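Ladamley families invited to pass on their schoolbooks this October

Families in Ladamley are being asked to have a good look along their shelves, under their beds and across their dining tables this October, as the Workberg book exchange opens its doors once more to anyone with a school textbook they have finished with.

The exchange, now run from the upstairs room at Baxter House, found new homes for 1377 books last year, and 464 of those were in languages other than English. Chinese history and geography readers were among the most asked for, along with maths books for the upper school years, and the organisers would dearly love to have more of them. 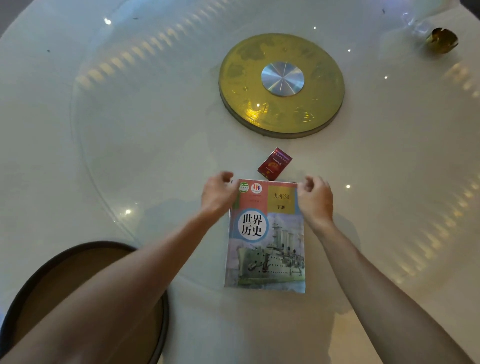
Creased covers and worn corners are no trouble at all. A history book that has been read at the table over a good many suppers still has plenty of life in it, and younger brothers, sisters and cousins are often very glad of one — pencil notes and all! Where a course comes in two volumes, please do send both if you can find them, as the second so often turns up without the first.

"We had a grandmother come in for one book and go home with a whole bagful," said Linnea Björklund, who looks after the exchange. "She stayed for tea as well, and we were delighted to have her."

Books may be handed in at Baxter House from 10am until 4pm throughout the month. Please take out any loose papers, and check between the pages for passports, bank books and letters, which do have a way of being tucked inside. Drultix, the Ladamley stationer, is kindly giving 109 cloth bags for carrying books home.

There is no charge to give or to take.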